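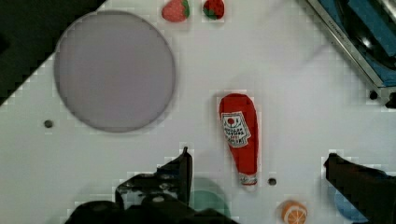 4. Setting the table for your first play café

You have the Stamero play kitchen standing, the doors are hung, and the shelf pins are in. Now for the fun part! This section covers the food set, the dishes, the order board and the little cash drawer, and it ends with a first game you can run with two children or with a whole birthday party.

Set aside an afternoon the first time. After that, opening the café goes very quickly, and most children want to do it themselves.

4.1 Before you start

Pick your spot first. The café works best when the kitchen stands against a wall and the serving table sits a couple of big steps in front of it, so the cook and the waiter each have room to turn around with a plate in hand. A rug underneath is great for knees, but tape down the corners.

You will need:

The order board and its two chalk clips
The cash drawer and the paper money sheets
The Clisa menu cards (in the flat envelope)
Safety scissors
A damp cloth
A laundry bag with a zipper, for the soft food

CAUTION: Keep the paper clips and chalk away from children under three. The soft food pieces are for play only. If a seam opens up, take that piece out of the box until you have sewn it shut.

4.2 Washing the soft food

Fabric food gets hugged, dropped and, yes, chewed on. Wash it before the first game and then whenever it starts to look gray.

1. Check every seam with your fingers. Pull gently.
2. Put the pieces in the zippered bag. Fill it halfway at most.
3. Wash cold on the gentle cycle with a small amount of mild soap. Skip the fabric softener.
4. Squeeze the pieces in a towel. Do not wring them.
5. Lay them flat to dry and turn them over once. Thick pieces can take two days to dry all the way through, so plan ahead if there's a party coming.

NOTE: Felt pieces from other sets may shrink. Wash those by hand in cool water.

The dishes only need a wipe with the damp cloth. Please don't put them in the dishwasher – the heat can warp the rims, and a plate that rocks is no good for carrying peas.

4.3 Putting up the order board

1. Hold the board against the left side panel of the kitchen, with the two slots facing up.
2. Push the short screws through from the inside of the panel and turn them by hand until they catch.
3. Check the height with your smallest cook standing next to it. If the top row is out of reach, move the board down to the second pair of holes.
4. Tighten with the hex key. Stop as soon as you feel it grip.
5. Slide the chalk clips onto the bottom edge.

If the board leans forward, loosen both screws, press the board flat and tighten them again, one small turn at a time. It nearly always comes right on the second try.

4.4 The cash drawer

The drawer slides in under the counter on the right. Lift it slightly as you push, until the back stop clicks. To take it out again, press the tab on the underside.

Cut the paper money along the gray lines. The sheets add up to 3,000 café coins, which is plenty for a very expensive lunch. We like to hand each guest a small stack at the door and keep the rest in the drawer for change. Older children love making their own prices, and you'll hear some wonderful arguments over what a pancake should cost!

4.5 Making the menu

The Clisa menu cards come with a picture on one side and a blank line on the other. Children who can't read yet order from the picture side. Early readers can copy the word onto the blank line with a soft pencil.

Start small. Four dishes is a good menu for a first day, and you can add a daily special once everyone knows where things are. Mieke Boersma, who tested this set with her kindergarten class, put a soup on the menu that changed color every morning, and her class still asks for the purple one.

4.6 Your first game: Busy Lunch

Players: two or more
Roles: cook, waiter, guests

1. Put all the food in one big basket behind the kitchen.
2. Seat the guests and give each one a menu card.
3. The waiter asks every guest for an order and remembers it. No writing down in the first round.
4. The waiter tells the cook. The cook finds the food and puts it on a plate.
5. The waiter carries the plate to the table with both hands.
6. If the order is right, the guest pays. If it is wrong, the guest says what is missing and the waiter goes back.
7. When everybody has been served, swap roles.

To make it harder, let guests order two things at once, or ask for something to be left out ("a sandwich, no cheese, please"). For a calmer game, drop the money and let the guests say thank you instead.

NOTE: Some children freeze up as the waiter. Let them go around in pairs – one asks, one carries – and switch back when they feel ready.

4.7 Packing up

1. Sort the food into the basket and the dishes into the deep shelf.
2. Wipe the counter and the order board. Let both dry.
3. Count out the paper money if you like, or just close the drawer.
4. Slide the menu cards back into their envelope.
5. Shut the doors and press on the lower corner until the magnet holds.

Stored flat, the serving table fits under most beds. Keep the soft food out of damp basements, and leave the basket lid open a crack so air can get in.

Replacement screws, chalk clips and money sheets can be ordered with the card at the back of this guide. Section 5 covers adding the awning.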